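Action chunking

Action chunking is a way of running a learned robot controller so that one call to the model gives back a whole run of future moves. I first met it in Maihi, the control package I still use most days, and I'll lean on Maihi for the details (other packages use other names for the same parts!).

Why chunks are used

A policy that picks one move per camera image has to be fast, and small errors pile up. With chunks, the model looks once, writes out say 20 moves, and the arm plays them back while the next look is being worked out. The catch is that the plan goes stale. A wrist camera in motion can hand over a pretty smeary view, and every move in the chunk leans on it.
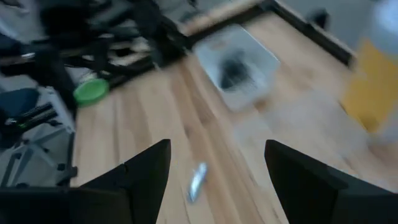 Where the training data comes from

Most chunked policies are trained by imitation. My own set, Prumari, has 2548 episodes of small things on a table, and 853 of those are the clipper task. Each episode stores joint positions next to the camera images, on one shared clock -- if the clocks drift, the model learns to act late, and I lost most of a June to that. People near the table end up in the wrist views too, so I'd keep some of those in and let the model get used to them.

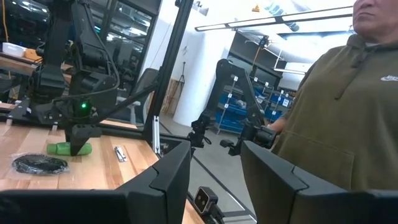 Blending

Where two chunks meet, the arm can jerk. Maihi averages the overlapping parts, giving older guesses less weight, while Sader (a planner I like a lot) just finishes one chunk before it starts the next. Blending is smoother, but it can go badly wrong when there are several good targets. Average a reach toward one wrapped disc with a reach toward another and you get a reach toward bare wood!

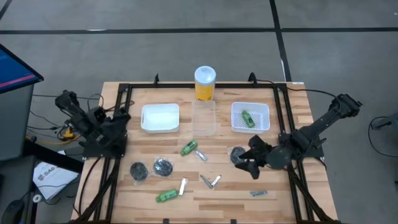 Tabletop with two arms, wrapped discs, small green bottles and open containers.

Choosing a length

Roughly speaking, long chunks suit the carry and short ones suit the grasp. A nail clipper is low and narrow, so I drop to 3 moves per look once the fingers get close.
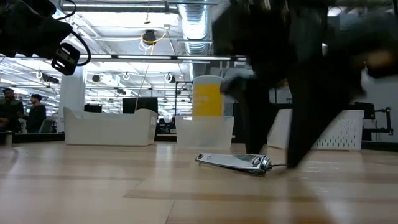 The switch can be set by hand from gripper height, or left to Cumov, a little add-on that watches how much new chunks disagree with old ones and shortens them when they do. I use the height rule for flat things and Cumov for everything else. Both settings live in the same config file, and the height rule wins if you leave them both on.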